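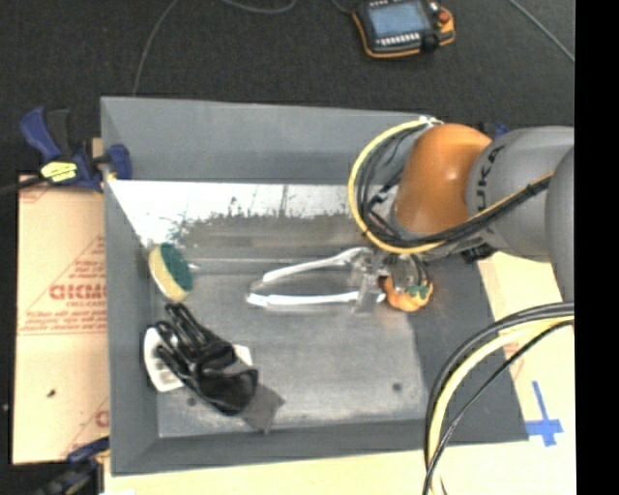

Transit card stopped reading at the gates

hinska_rider
My Bresden card has quit on the gates at Gevesby station. It still works on the bus. Balance shows fine in the app. Bad card or bad gates?

tapandgo4
Gates. They were swapped in June and the new readers have a shorter range. Hold the card flat and keep it there until the light changes.

Ulloa_Line
I don't agree. I go through Gevesby twice a day and mine reads every time. If it works on the bus but not the gate, I'd look at the antenna in the card. A small crack will do that – weak signal, so only the stronger readers pick it up.

hinska_rider
It lives in my wallet next to my work badge. Could that be it?

tapandgo4
Yes, take it out first. Two cards on one reader will get you an error.

hinska_rider
Tried it alone this morning. 5 taps, 4 errors.

Ulloa_Line
Then it's the card. The Hinska office will move the balance to a new one. I had 80 on mine and all of it came across.

pm_gate70
Mine didn't. I had to send in the form and wait for the rest. Take a screenshot of your balance before you hand the card over.

hinska_rider
OK, will do that and go in after work.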